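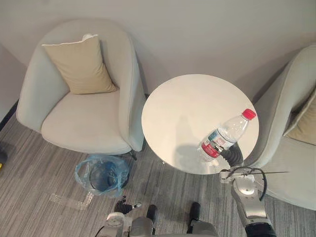
Lounge corner, round white side table between the two light gray armchairs.

January 19, 2026 - Pemska, upholstery abrasion

Restarted the Heo rig on the pale gray swatches. Head load unchanged, counter zeroed, inspection every 1000 cycles. Swatch A stopped at 4000: light pilling, no broken yarns. Swatch B has a pulled thread at the clamp edge - clamp fault, discard and recut.

Room humidity reads 40 percent. Wurmont felt is down to one sheet, reorder before March. Janka Sokol has the Jusmont offcuts, roll 214. Still need warp direction marked on those.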